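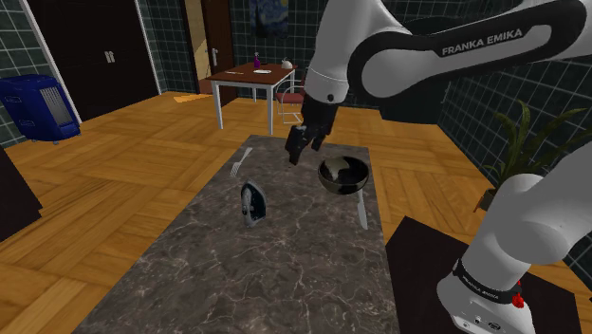

A member in Vollton wrote:

> I've been reading the archives for a week and I am more confused than when I joined. We are redoing the kitchen and I want dark marble. Everyone in my life has an opinion. My sister-in-law says it will be ruined by the first lemon. The showroom says marble is "practically indestructible with our sealer package," and the sealer package is $700. The contractor says get quartz and then changes the subject to quartz.
>
> Specifically:
>
> Does sealing stop the etching or not? I have now read both.
>
> Is dark worse than white? I like the dark with the light veins and can't find anybody who has lived with it and will say something other than "stunning."
>
> Polished or honed?
>
> Our quote is $3,879 for slab, cutting and install, one sink cutout, eased edge. Is that silly?
>
> We cook every night and we are not tidy people.

Welcome to the list. You've asked the four questions we have been failing to settle since the list began, and you've asked them all in one message, so please forgive the length. I've had dark marble for eleven years in a kitchen where tomato sauce is a weekly event. I don't sell stone and I have never been thanked by anyone who does.

Sealing

Sealer slows down stains. It does nothing about etching. You have read both because people use "stain" and "etch" to mean "mark I am upset about," and then argue past one another for forty messages.

A stain is something that soaked in: oil, red wine, the beet incident. An etch is the acid eating the surface itself and leaving a dull patch. Lemon, vinegar, wine again (wine is talented), and most bathroom cleaners. A penetrating sealer sits in the pores below the surface, and the acid is working on the surface. You could seal that counter every morning before coffee and a cut lime would still leave its portrait.

So the $700. I'd want to see on paper what's in it. A bottle of ordinary penetrating sealer costs about what dinner out costs, and putting it on is a job for a rag. I use Ornulell because the hardware store near me carries it and I'm too old to shop around for sealer. Wipe on, wait as long as the label says, wipe off all of it, and I do mean all, because what you leave behind dries into a haze and then you'll write to us about the haze. If the package includes somebody coming back every year to do it, you're paying for company.

The water test from the archives is still good. Put a spoonful of water on the counter and go do something else for fifteen minutes. If the stone underneath has gone darker, reseal. If the water is sitting up in a bead looking pleased with itself, leave it alone.

Dark versus white

I'll say something other than stunning. Dark marble shows dust, flour, salt, and the mineral rings from every glass anyone has ever put down. Crumbs, too, if you're a toast household. What it hides is coffee, soy sauce and most of the oil marks that make white marble owners cry.

Etches are the sore point. On polished black or dark gray they show up as pale cloudy spots, and you can find them from across the room when the sun's low. On white marble you have to crouch a bit. A busy stone helps a good deal. Mine is mottled brown-gray with thin veins wandering all over it, and there are etches in there I have lost track of. A plain, nearly black slab would have kept a full record.

Go look at the slab you're actually buying. I know the archives say this every third message. Þórarinsdóttir let me walk the yard and stand on the wrong side of the rope with a wet sponge, and the piece I'd picked from a sample turned out to have a rust-colored streak exactly where the toaster lives. I took the one behind it. Wet the stone, let it dry, look at it from low down with the light behind it. Bring a plate you own. Bring a sample of your floor, if it comes in samples.

One more on this. Some of what gets sold as dark marble isn't marble. A lot of showroom labels are decorative. If it's really a granite or a serpentine then half of this message doesn't apply to you and you can have your evening back. Ask for an offcut of the same slab and leave a few drops of vinegar on it overnight. A dull spot in the morning means calcite, and calcite means you are one of us. 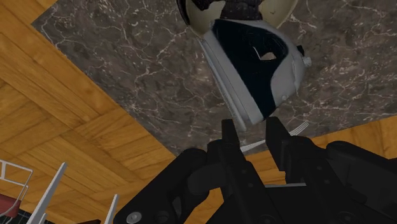 Polished or honed

Honed, for you. You said you're not tidy, and I respect that.

An etch is a loss of shine, so a surface with less shine to lose has less to complain about. Honed dark stone is a shade or two grayer than polished, and some people feel cheated by that. There are color enhancers that bring the depth back. I used one once. It looked wonderful for a season and then it wore off in front of the sink, leaving me a counter with a bald spot. Others on here swear by theirs and will no doubt be along.

Honed also drinks oil a little faster, so you'd do the water test more often. And fingerprints. I'm told there are families who don't touch things.

If you do go polished and regret it, it can be brought down later in place. It's a messy day with a wet machine, and the cabinets need to be taped like a crime drama. Going the other way is harder. People will tell you they touched up an etch on polished stone by hand with 2,000-grit paper and a tin of polishing powder. I have done this. I replaced a dull spot the size of a quarter with a slightly different dull spot the size of a saucer. Try the offcut first.

The quote

Without the square footage I can't tell you whether it's silly, and neither can anyone else here, though I expect several will. What I'd do is ask them to break it up: stone, fabrication, edge, cutout, template visit, haul-away of the old counter. The last one has a way of turning up afterward. Primley quoted me a very handsome number that didn't include getting the slab up the front steps.

Ask where the seam goes, too. If it's an L-shaped run there will be one, and you want to pick the place yourself, before cutting, with blue tape on the slab. A seam across strong veining is a thing you'll look at every day while waiting for water to boil. Eased edge is fine. The fancier edges chip in the same places and cost more when they do it.

And ask what's under the sink cutout. That narrow strip of stone at the front is where they crack, usually in the truck. Rodding is normal. If they look blank when you say "rodding," keep shopping.

Daily life

Dish soap, water, soft cloth, dry it. No vinegar, no lemon spray, nothing with a picture of a sparkling bathroom on it. Cutting boards for anything sour. Put the olive oil on a saucer. I resisted the saucer for two years and there's a ring to commemorate each of them.

Oil stains can be pulled out with a poultice of baking soda and water mixed like thick pancake batter, plastic wrap over it, taped down, left for a day, then uncovered and left to dry. You may need to do it 3 times. It won't touch an etch, and please don't let anyone on this list tell you it did.

The archives are worse than useless on hot pans, so: trivet. Marble takes heat pretty well, the sealer less so, and the seam glue least of all.

Somebody asked off-list in December for the long thread on soapstone. It's message 3,879 in the old archive, which I notice is also your quote, so perhaps the universe wants you to have soapstone. It scratches if you look at it sternly, but lemons don't bother it.

Write back with the square footage and whether the sink is undermount. If you've still got the showroom's paperwork for that sealer package, type out the part about what voids it.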